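貸し出しの同意書に書き込んだ日付は04/12/2020で、私はその控えを作業着の胸ポケットに入れたまま一週間洗濯に出さなかった。

Dinuは使われなくなった事務用パソコンを引き取り、使える部品を外して売る会社である。私はそこで分解を担当していた。筐体を開け、メモリを抜き、CPUを外し、ドライブを別の部署に渡す。残りは金属と樹脂に分けて出す。入社してからずっと同じ机で同じ仕事をしていて、右手の親指の付け根が冬になると痛んだ。

所長がMindisという会社の資料を持ってきたのは昼休みだった。製品の名前はVostatumといい、ロボットアームと、部品を置く治具と、画面で動作を教えるソフトがひと組になっている。買い取りもできるし、月額で借りることもできる。最初の3か月は評価期間として安くなるので、その間に使えるかどうか報告書を書いてほしい、と所長は言った。

「どうして私なんですか」

「いちばん外しているから」

理由としてはそれで足りていた。

据え付けには二日かかった。Mindisの技術者がひとりで来て、アルミの枠を組み、アームを吊り、カメラの位置を決めた。口数の少ない人で、工具を置く場所がいつも同じだった。二日目の夕方、アームが初めて動いたとき、倉庫の人たちが何人か見に来た。アームは治具の上まで下りて、何もつかまずに戻った。見に来た人たちは帰った。

説明書は紙で厚く、読み終わるのに四日かかった。私は家に持ち帰り、台所の机で読んだ。日本語はときどき直訳で、「把持力が不幸な場合」という一文があった。前後を読むと、把持力が足りないときのことらしかった。私はそこに付箋を貼った。

最初に任せたのはメモリだった。メモリはソケットの両端にあるつまみを開いてからまっすぐ引き抜く。人の手なら何も考えずにできる。Vostatumには、つまみの位置、開く向き、指を差し込む深さ、引く速さを、順番に教えなければならない。ペンダントと呼ばれる操作器を持ち、アームを少し下ろしては止め、また少し下ろす。隣の机の同僚は、私が一台分の位置を教え終わるまでに自分の棚を空にしていた。

「それ、楽になるの」

「まだわからない」

「楽になったら教えて」

彼女はそう言って次の台車を取りに行った。

私は教えた位置をノートにも書いた。ソフトに保存されるので書く必要はない。それでも、あとで誰かに聞かれたとき、画面を開かずに答えたかった。ノートには、つまみが固い、やや右、二度押し、などの言葉が並んだ。数字の欄はソフトに任せた。
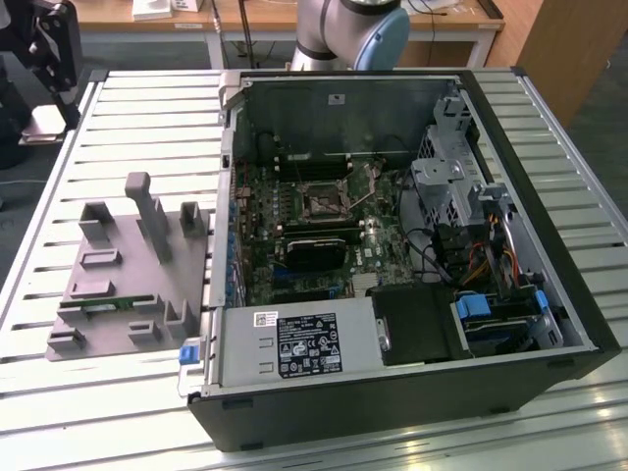

困ったのは機種の違いだった。事務用のパソコンはどれも似ているように見えて、同じ会社の製品でも年式が変わればつまみの位置が変わる。ケーブルがメモリの上を通っているものもあれば、ドライブの枠を先に倒さないと手が入らないものもある。私たちは見ればわかる。どこから指を入れるか、見た瞬間に手が決めている。Vostatumはカメラで基板を見て、登録された型と照らし合わせ、合わなければ止まる。止まると黄色いランプがつき、画面に「確認してください」と出る。

五日目には、私はそのランプを見る前に立ち上がるようになっていた。アームの音が途切れるのでわかるのだ。

報告書の様式は所長が作った。良い点、悪い点、費用、総合評価の欄があり、総合評価の欄がいちばん小さかった。良い点の欄に、私はまず「同じ力で引く」と書いた。人間は疲れると引き方が雑になる。午後の遅い時間に抜いたメモリは、午前中のものより傷が多い。これは前から知っていたが、誰にも言ったことがなかった。Vostatumの抜いたメモリは、どの時間のものも同じ顔をしていた。

悪い点の欄には「遅い」と書き、それから「よく止まる」と書いた。

Ekbergの引き取りが決まったのは評価期間の二か月目だった。Ekbergは設計事務所をいくつも持つ会社で、社内の作業用パソコンを一度に入れ替えるという。台帳の番号は2597になった。番号はただの通し番号だが、大きな仕事は番号で呼ばれるようになるので、その月はみんなが二五九七と口にした。二五九七の台車、二五九七の鍵、二五九七のせいで昼が遅い。

同じ年に同じ型をまとめて買っていた会社だったから、中身がそろっていた。所長はそれを見て、Vostatumに向いていると言った。私もそう思った。型がそろっていれば、教えるのは一度で済む。

問題はCPUだった。メモリと違って、CPUは押さえの金具を外してから持ち上げる。レバーを下に押し、横にずらし、起こす。起こすときに少し跳ねるので、人は必ず親指を添える。私の親指が痛むのはこの動作のせいだと思う。金具が開いたら、CPUの両脇を持って真上に上げる。斜めに上げるとソケットのピンを曲げることがある。ピンが曲がれば基板は売り物にならない。

Mindisに電話をすると、レバーの操作は追加の動作になるので別料金だと言われた。私は所長に聞き、所長は本社に聞き、本社は、レバーは人が開ければいいのではないかと言った。それで、レバーは私が開けることになった。私が開け、Vostatumが持ち上げる。親指の痛い部分だけが私に残った。

報告書にそのことを書くべきか、しばらく考えた。悪い点の欄に書くと、Mindisの製品が悪いように読める。けれど決めたのは本社である。私は欄外に小さく書いた。

持ち上げる動作を教えるのには三日かかった。つかむ位置が高すぎると滑り、低すぎると指の先がソケットの枠に当たる。説明書の344ページに、薄い部品の扱いについての表があった。表には部品の厚みと推奨の把持力が並んでいて、いちばん下の行だけ空欄だった。私は空欄の行に、自分で決めた値を鉛筆で書き入れた。

初めてうまくいったのは夜だった。残っていたのは私と、入口の鍵を持っている警備の人だけだった。アームは基板の上で止まり、指を閉じ、まっすぐ上がった。そのまま横に動いて治具の上まで来た。私は椅子から立たなかった。立たなくてもよかったからである。

それから同じ動作を何度も繰り返させた。うまくいかなかったものは、つかみ直しの途中で角が引っかかっていた。私は閉じる速さを落とした。落とすと引っかからなくなったが、そのぶん遅くなった。悪い点の「遅い」の下に、線を一本足した。

家に帰ると、夫がいない時間に慣れた猫が玄関で待っていた。夫は五月から別の県で働いていて、月に二度戻ってくる。電話で、機械に仕事を教えていると言うと、夫は、教え終わったらどうするのかと聞いた。私は、次の型を教えると答えた。それは本当だった。型はいくらでもあった。

「終わらないじゃないか」

「終わらないと思う」

夫は少し安心したようだった。私も言ってみて、悪くない答えだと思った。

評価期間の最後の週に、Mindisの営業の人が来た。紺色の鞄を持ち、靴を脱ぐ必要のない場所で靴を脱ぎかけた。所長と私とその人で、作業台のそばに立って話をした。座る場所は会議室にしかなく、営業の人が動いているところを見たいと言ったからだ。

私は二五九七の一台を台に載せて、レバーを開けた。親指はその日はあまり痛まなかった。アームが下りてきて、営業の人は両手を後ろで組んだ。所長は腕時計を見ていた。時間を計っているのか、次の予定を気にしているのかはわからなかった。

アームの動く間、三人とも話さなかった。動いているときに話すと聞き取れないほどの音ではない。それでも人は黙るものらしく、据え付けの日に見に来た人たちもそうだった。 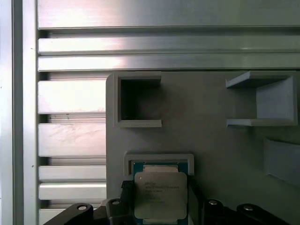 「治具を別の型に合わせて作り直すときは、月額のほかにお金がかかりますか」と私は聞いた。

「図面をそちらで用意していただければ材料費だけで、図面から当社で作る場合は別にお見積もりします」と営業の人は言った。

私はそれをノートに書いた。図面をそちらで、というところに線を引いた。私は図面を引いたことがない。所長も横からのぞき、線のところを見て、うなずきもしなかった。

営業の人は続けて、月に2000台を超えて処理する契約にすれば、図面の作成も月額に含められると言った。所長は、うちはそんなに入らない、と答えた。二五九七のような仕事は年に何度もない。営業の人はそれを知っていたと思う。鞄から別の紙を出すのが早かった。別の紙には、少ない台数の会社が二社で一式を共用する案が載っていた。共用の相手は自分で探すことになっている。

「相手の会社と型が違ったら、どうなりますか」

今度は所長が聞いた。

「入れ替えのたびに治具を付け替えていただきます。位置は保存されていますので、教え直しは必要ありません」

「付け替えるのは誰ですか」

営業の人は私を見た。所長も私を見た。私はノートを閉じた。

付け替えるのは私だろうと思った。嫌ではなかった。ただ、そういうことは費用の欄のどこにも入らない。

営業の人が帰ったあと、所長は、報告書は週末までにほしいと言った。私は自分の机に戻り、様式を開いた。総合評価の欄はやはり小さかった。

良い点。同じ力で引く。午後も同じ品質で抜ける。型がそろっていれば、途中から人が離れていられる。

悪い点。遅い。よく止まる。型が変わるたびに治具と位置を用意する必要がある。CPUのレバーは人が開ける。説明書の一部に空欄がある。

書きながら、自分がこの機械をかばっているのか、責めているのか、よくわからなくなった。遅いのは、私が速さを落としたからでもある。よく止まるのは、わからないときに止まるように作られているからで、わからないまま引き抜かれるよりずっといい。私は「よく止まる」を悪い点から消し、良い点に移そうとして、また元に戻した。隣の机の同僚に相談すると、彼女は手を動かしたまま、両方に書けばいいと言った。

両方に書いた。

費用の欄には月額と材料費を書き、図面については別途と書いた。その下に一行、レバー操作の追加料金を書いた。聞かれていないことだったが、見積もりは手元にあった。追加料金は、私が思っていたほど高くなかった。本社が断ったとき、誰も金額を確かめていなかったことに、そのとき気づいた。

総合評価の欄に、私は「型のそろった仕事に限り、継続して借りる。レバー操作を追加すること」と書いた。追加すること、という書き方は強すぎるかもしれないと思い、追加が望ましい、と直した。それから親指の付け根を押してみて、また、追加すること、に戻した。

所長は報告書を立ったまま読んだ。最後まで読んで、もう一度前に戻り、欄外の小さい字のところで止まった。

「これ、前から痛いの」

「冬だけです」

「書いてないね、痛いとは」

「様式に欄がないので」

所長はペンを出して、悪い点の下の余白に何か書き足した。私の位置からは読めなかった。それから報告書を封筒に入れ、本社行きの箱に置いた。

返事が来るまで、Vostatumは借りたままになった。二五九七はもう最後の台車に入っていて、次に来るのは型のばらばらな小口の荷物だと聞いていた。私は治具の端にたまった埃を刷毛で払い、ペンダントを充電器に戻した。

翌朝、小口の最初の一台を開けると、見たことのない向きにメモリが並んでいた。私はノートの新しいページに機種名を書き、アームを少し下ろして、止めた。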